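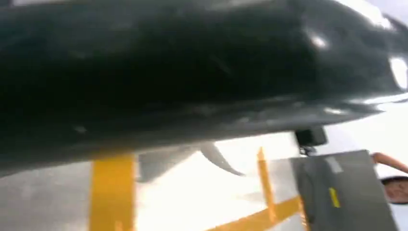 Toy orca, seen from close up.

Erkby Parish Poll: your questions

What are we voting on?
Whether Erkby should leave the Indora Joint District and run its own affairs again. The paper has two boxes. Please use one of them.

Didn't we vote on this before?
Yes, in November. The result was a tie after the recount, and the rules say a tie means doing it again.

Who can vote?
Anyone over 18 on the Erkby roll. If you moved to Ustar Lane before the boundary was redrawn, you are still in Erkby, whatever your bin lorry thinks.

When do postal votes have to be in?
By 20/02/2024. Posting it that morning and hoping does not count as in.

What happens if Leave wins?
Talks with Indora start, and may last up to 3 years. Kofi Frimpong will lead for the parish. He has been told to pack sandwiches.

And if Stay wins?
Everything carries on as it is, including the complaints.

Will my council tax go up?
Leave says no. Stay says yes. Wiebke Baumgart, our clerk, has read both leaflets and would like her evening back.

How many votes does Leave need?
A simple majority, provided over 3,000 people turn out. Below that the poll is advisory and the district may file it wherever it files things.

Can I change my vote once it's posted?
No.

Where are the public meetings?
Two are planned, both in the school hall at 8 pm. Şükran Ateş chairs the first and Sofia Psarras the second. Questions are limited to one minute, and a speech with a question mark at the end is still a speech.

Who do I ring if my ballot hasn't come?
The clerk's office, mornings only.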